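Notebook, coffee corner, round table
10 October 2024
Grinder retention and table layout 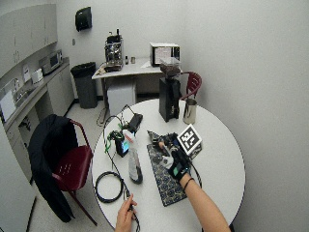 Purpose today: settle where the grinder lives and find out how much coffee it holds back between doses. Kiều has been complaining since the move that the first cup of the morning tastes of the previous afternoon. Olaia thinks it is the water. Water is the same as at the old bench, so grinder first.

Method. Hopper left on, beans are the Gernance dark roast, same bag throughout. Weighed 18.0 g doses by running on the timer, caught in a cup, tared each time. After each dose, three puffs with a hand bellows at the chute and weighed what came out separately.

Results
Dose 1: 17.1 out, 0.9 purged
Dose 2: 17.6 out, 0.6 purged
Dose 3: 17.4 out, 0.7 purged
Dose 4: 17.9 out, 0.5 purged
Dose 5: repeated, scale had timed out, discarded

Dose 1 was after an overnight stand. The purged coffee from it was clumped and smelled flat. Not enough runs to say more than that. Octavio wants ten before he will change the morning routine. Fair.

Grind setting unchanged at 14. One notch finer choked the basket last week, see Jarrah's entry.

Layout. Grinder stays at the back of the round table with the steel milk pitcher to its right. Reach is fine from a standing position. The table rocks slightly when the burrs start; shimmed one foot with folded card, which cured most of it. Needs a proper rubber pad. The mat stays. It catches grounds and can be shaken out over the bin, and the dark blue pattern hides the stains better than the white top does. White top shows everything and should be wiped after every session, including under the cables. Lift them, do not wipe around them.

Pitcher. Rinse at once after steaming. Found a dried ring at the bottom this morning, soaked it for 20 minutes and it came off with a soft brush. No scouring pads on the inside.

Supplies. Beans down to 540 g at close. At current use that does not reach next week. Celeste to add a bag to the Skalleck order. Descaler also low, we have one sachet left and the next descale is due in November.

To do
- Six more retention runs, at least two after an overnight stand
- Try the same with the hopper nearly empty, in case bean weight matters
- Brush out the chute before the next set and note how much comes out
- Rubber pad for the grinder, 10 mm if Plikico has it
- Ask Olaia for her water readings anyway

Burrs not opened today. Last cleaning is not written down anywhere I can find, so whoever did it please add the date here.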